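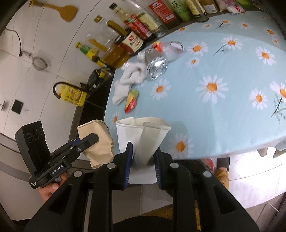
Two grippers, two paper cups, on the kitchen table.

Zonik household chores project: progress report to the Radebe fund
October 27, 2020
Prepared by Aurelio Cantero

Where we are

This has been our best stretch so far! When we wrote in August we had a pile of demonstrations and very little to show from them. We now have 2,227 usable demonstrations of kitchen pickup work, all done by people with hand-held grippers, and a first policy trained on them that runs on the arm at our Lilcombe site.

Paper cups turned out to be a great teacher. A crushed cup never has the same shape twice, and the ribbed finger pads have to press hard enough to hold it without folding it flat. On cups the arm now clears 65 percent of trials with no help. Bohdan Melnychuk reran the whole set on a different day and got the same number, which made the week for all of us.

Can it do chores yet? A few, slowly, on one table. It can't be left alone with a kitchen, and we would not put it on the Tellel shop floor this year. But cups are a real chore, and last winter we could not do them at all.

What is still hard

Cloth. Socks are the worst of it - one lying flat gives the fingers almost no edge to grab, while a bunched one is easy to pick up and hard to put down neatly. The arm managed 15 percent on flat socks. We also want to keep the table messy, with packets and plastic in the way and bottles behind, as real kitchens are. Clean tables gave us nice scores that fell apart elsewhere.
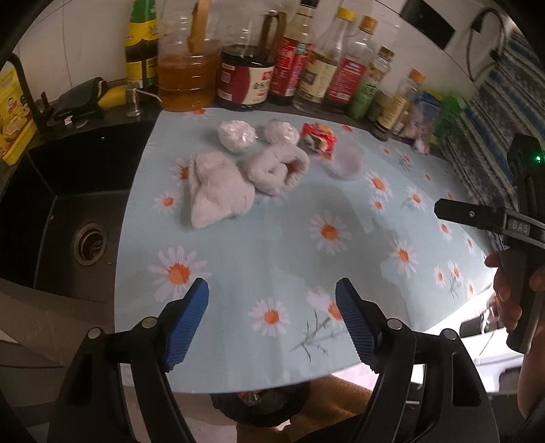 Next quarter

Bohdan will lead the sock work, starting with flat ones only. We plan to add 3 more kitchens and would like to move the equipment money left over from travel into spare finger pads, as we wear through them faster than budgeted. Please let us know if that change needs a separate form.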